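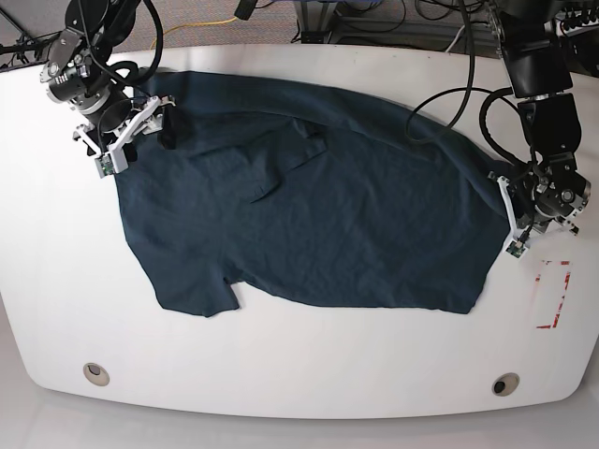

Wrist camera timestamps
May 2021, posted by the author

I spent most of this week on the replay tool for Hondden, our folding controller. The two wrist cameras were drifting apart in the logs, and by the end of a long run the left one was 40 ms behind. The policy doesn't complain – it just closes the gripper late.

The fix was dull. Volance stamped each image when it was written to disk, so I moved the stamp to the moment it arrives. I then replayed 419 old runs and threw out 6 that couldn't be realigned.

Dark cloth is still a pain. The hem finder loses folds in navy fabric, and raising the exposure washes out the white table. I'll try a second threshold in June.

2 comments

daltora_fan: Does the joint state use the same clock?

Author: It does now.

We use cookies to remember your settings. OK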